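3.2 Geometriemodell und Fensterteilung

Die Tageslichtversorgung der Räume wurde für alle Varianten auf Grundlage desselben Gebäudemodells berechnet. Ausgangspunkt waren die Bestandspläne des Verwaltungsbaus Gomau, die in der Bauakte in zwei abweichenden Fassungen vorliegen. Maßgebend war die jüngere Fassung; wo sie keine Brüstungshöhen enthält, wurden die Werte aus dem Aufmaß vom Oktober übernommen. Das Aufmaß erfasst die beiden Obergeschosse vollständig, das Erdgeschoss nur auf der Straßenseite.

Die Innenwände wurden als diffus reflektierende Flächen ohne Textur modelliert. Auf die Abbildung von Möblierung, Heizkörpern und Elektroinstallation wurde in der Grundvariante verzichtet, weil ihr Einfluss auf den Tageslichtquotienten in der Raumtiefe kleiner ist als die Unsicherheit der Reflexionsgrade selbst. Rahmen und Sprossen wurden dagegen als Körper mit realer Bautiefe angelegt. In vielen vergleichbaren Arbeiten wird der Rahmenanteil lediglich über einen pauschalen Abminderungsfaktor berücksichtigt. Bei kleinteilig gegliederten Fenstern führt dieses Vorgehen zu einer systematischen Überschätzung der seitlich einfallenden Himmelskomponente, da die Laibungstiefe der Sprossen bei flachen Einfallswinkeln unberücksichtigt bleibt.

Für die Verglasung wurde ein winkelabhängiger Transmissionsgrad angesetzt. Die Außenraumgeometrie -- Nachbarbebauung, Baumbestand, Gelände -- geht nur in die Berechnung des Verbauungswinkels ein und wird in den Innenansichten nicht dargestellt. Abbildung 4 gibt die Fensterteilung in der gerenderten Innenansicht wieder; das mittlere Fenster ist durch senkrechte Pfosten in drei Spalten und durch einen Riegel in zwei Reihen gegliedert, das rechte weist ebenfalls einen waagerechten Riegel auf. 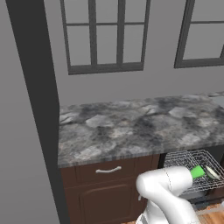 3.3 Berechnungsverfahren

Die Beleuchtungsstärken wurden mit dem Strahlverfolgungsmodul der Programmumgebung Fadgate ermittelt. Als Himmelsmodell diente der vollständig bedeckte Himmel; für die ergänzenden Jahresläufe wurde auf stündliche Wetterdaten des Standorts zurückgegriffen. Die Zahl der diffusen Reflexionen wurde schrittweise erhöht, bis die Änderung am ungünstigsten Messpunkt unter 2 Prozent lag. Dieses Kriterium war in den flachen Räumen früh erfüllt, in den tiefen Eckräumen erst nach deutlich längerer Rechenzeit.

Das Auswerteraster liegt in Höhe der Nutzebene und hält zu den Wänden einen festen Randabstand ein. Je Raum wurden 200 Rasterpunkte ausgewertet. Eine feinere Unterteilung wurde an einem Eckraum erprobt und verworfen: Die Mittelwerte blieben nahezu unverändert, während die Minima stärker von der zufälligen Lage einzelner Punkte im Sprossenschatten abhingen. Für die Bewertung wurden deshalb der Median und das untere Dezil herangezogen, nicht das absolute Minimum.

Zur Kontrolle der Implementierung wurde ein Teil der Räume mit dem analytischen Verfahren nach Bozsik nachgerechnet. Das Verfahren liefert für einfache Rechteckräume eine geschlossene Lösung der Himmelskomponente, vernachlässigt jedoch Mehrfachreflexionen zwischen Laibung und Rahmen. Die Abweichungen liegen in der erwarteten Richtung. Sie nehmen mit dem Verhältnis von Laibungstiefe zu Scheibenbreite zu und sind in der fensternahen Zone am größten.

3.4 Varianten und Parameter

Untersucht wurden der Bestand, eine Variante mit reduzierter Sprossenteilung und eine Variante mit ungeteilten Flügeln. Die lichte Öffnung im Mauerwerk blieb in allen Fällen unverändert, ebenso die Lage der Fensterebene in der Wand. Der Reflexionsgrad der Innenwände wurde im Bestand mit 38 Prozent angesetzt. Der Wert entspricht dem gealterten Anstrich und wurde an unbeschädigten Stellen bestimmt; Bereiche mit sichtbaren Ausbesserungen blieben außer Betracht. In einer Parameterstudie wurde er unabhängig von der Fensterteilung variiert, damit sich die Wirkung eines Neuanstrichs von der Wirkung eines Fenstertauschs trennen lässt.

Der Verschmutzungsgrad der Verglasung wurde konstant gehalten. Eine Differenzierung nach Himmelsrichtung wäre auf Basis der vorliegenden Reinigungsintervalle möglich gewesen, hätte die Vergleichbarkeit der Fassadenseiten aber erschwert. Beweglicher Sonnenschutz ist im Bestand nicht vorhanden und wurde auch in den Varianten nicht vorgesehen -- die denkmalrechtliche Abstimmung hierzu war zum Zeitpunkt der Auswertung offen.

3.5 Grenzen des Modells

Die Ergebnisse gelten für unmöblierte Räume mit geschlossenen Türen. Der Lichteintrag über verglaste Oberlichter zum Flur wurde nicht erfasst. R. Sivakumar hat für den baugleichen Seitenflügel in Penent gezeigt, dass dieser Beitrag in einhüftigen Grundrissen vernachlässigbar ist; für die zweihüftigen Bereiche in Gomau fehlt eine entsprechende Untersuchung.

Eine weitere Einschränkung betrifft die Rahmenfarbe. Dunkle Profile absorbieren einen erheblichen Teil des auf die Laibung treffenden Lichts und verstärken den Leuchtdichtekontrast zur Scheibe. Der Tageslichtquotient bildet diesen Effekt nur mittelbar ab. Für eine Bewertung der Blendung wurden zusätzlich Leuchtdichteverteilungen für eine Blickrichtung von 90 Grad zur Fensternormalen berechnet, also parallel zur Fassade. Die Ergebnisse sind in Abschnitt 4.3 gesondert dargestellt und gehen nicht in den Variantenvergleich ein.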